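Stand: Dezember. Ich schreibe hier die Fragen auf, die mir per Mail am häufigsten gestellt werden. Wenn deine fehlt, schreib mir trotzdem, ich ergänze die Seite nach und nach.

# Fragen und Antworten zum Feldpost-Frühstück in Cudberg

## Was ist das überhaupt?

Ein Frühstück für Leute, deren Partner, Kind oder Elternteil gerade im Auslandseinsatz ist oder frisch zurück. Angefangen habe ich damit, als mein Mann zum zweiten Mal weg war und ich am Küchentisch saß und keine Lust hatte, schon wieder meiner Schwester die Ohren vollzuheulen. Inzwischen ist es eine richtige Runde mit Kaffeekanne, Schlüssel und Kassenbuch (ja, ich führe ein Kassenbuch, und es stimmt sogar meistens).

## Wann und wo trefft ihr euch?

Einmal im Monat ab 9:30 Uhr im Haus Langlois, Erdgeschoss, der Raum gleich hinter der Garderobe. Die Termine verschicke ich per Mail, weil wir uns nach der Raumbelegung richten müssen. Im August ist Pause. Wer mit dem Bus aus Skadau kommt, steigt am Markt aus und läuft 2 Minuten, immer an der Mauer lang. 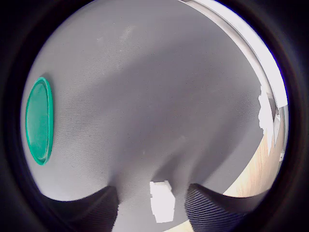
## Muss ich verheiratet sein?

Nein! Verlobt, frisch verliebt, geschieden mit gemeinsamen Kindern, Mutter, Bruder, beste Freundin — alles schon dagewesen. Mich fragt auch kein Mensch nach dem Dienstgrad von irgendwem, und ich frage zurück genauso wenig. Männer sind übrigens herzlich willkommen, es dürften gern mehr sein.

## Kostet das was?

2 Euro für Brötchen und Kaffee, die kommen in die Blechdose. Wer gerade knapp ist, lässt es bleiben. Marmelade bringt meistens jemand mit, Käse fast nie, also falls du nicht weißt, was du beisteuern sollst: Käse.

## Darf ich die Kinder mitbringen?

Klar, mit Hausschuhen bitte, der Boden ist im Winter eisig. Eine feste Betreuung haben wir nicht, du behältst deine Kinder also selbst im Blick. Im Schrank stehen Malsachen und eine Kiste Bausteine. Mit Babys geht es am entspanntesten in der ersten Stunde, danach wird es laut. 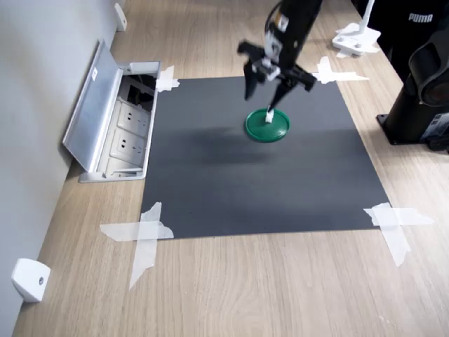
*Schwarzer Greifarm über einem grünen Deckel mit weißem Würfel*

## Was wird da geredet?

Alles Mögliche. Wie man einer Dreijährigen »noch vier Monate« erklärt. Welche Kekse ein Paket überleben. Ob man das Auto verkaufen darf, ohne vorher zu fragen (gemischte Meinungen). Manchmal auch die schweren Sachen, vor allem nach der Rückkehr, wenn plötzlich wieder einer im Flur steht und die Spülmaschine anders einräumt. Wer nur zuhören will, hört nur zu.

Namen von Einsatzorten, Einheiten und Reisedaten lassen wir bitte weg. Fotos von der Runde mache ich nicht und du bitte auch nicht.

## Ersetzt das eine Beratung?

Nein, und das will ich auch gar nicht. Ich habe Bürokauffrau gelernt und kann zuhören, mehr nicht. Bei Schlafstörungen, Angst, Streit, der nicht mehr aufhört, oder Ärger mit Anträgen gehört das zu Leuten mit Ausbildung. Auf der Fensterbank liegen Faltblätter mit Telefonnummern, nimm dir einfach welche mit. Im Notfall: 112, nicht meine Mailadresse!

## Was ist Stillent?

So heißt unser Rundbrief. Den Namen hat sich meine Tochter ausgedacht, fragt mich nicht. Er geht an 200 Adressen und enthält Termine, Kochrezepte und eine Tauschecke für Kinderklamotten und Umzugskartons. Abmelden geht mit einer kurzen Antwort auf die letzte Ausgabe.

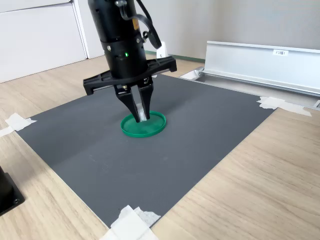 ## Muss ich mich anmelden?

Wäre lieb, am besten bis zum Abend vorher. Am Tisch haben 15 Leute bequem Platz, danach holen wir die Klappstühle und es wird kuschelig. Spontan vorbeikommen geht aber auch. Klingel bei »Langlois EG«, die Haustür klemmt, einmal kräftig drücken.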